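Mandudia street food trail: progress report to the Wikström fund
Period to the end of July
Prepared by Malathi Kartha

Work on the printed trail guide is on schedule. Of the 42 food stalls and cafés on the long list, 22 have been visited and written up. Each was visited twice, once before noon and once after 18:00, as several traders change their menu in the evening. The remaining entries are due by the end of the next period.

Entries now follow a fixed layout: dish, price, opening hours, seating, nearest bus stop. Prices are checked again by telephone before the page is passed for print. Three traders have moved pitch and their map references have been corrected.
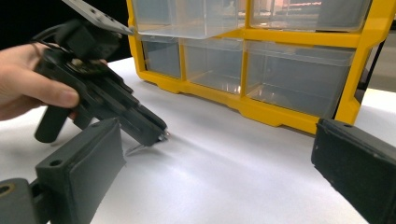

The Dular quarter is behind the rest of the trail. Two of its bakeries closed for refitting and a third asked to be left out. We propose to fill the gap with the flatbread counters on Trollell Lane – all are within walking distance of the existing route, so the map needs no redrawing.

Spending stands at 80 per cent of the tasting budget, which is higher than planned. The overspend comes from the second visits. Evening visits for the remaining entries will be limited to traders with a separate evening menu. No further money is requested.

Outstanding: allergen wording, cover proof, final list of stockists.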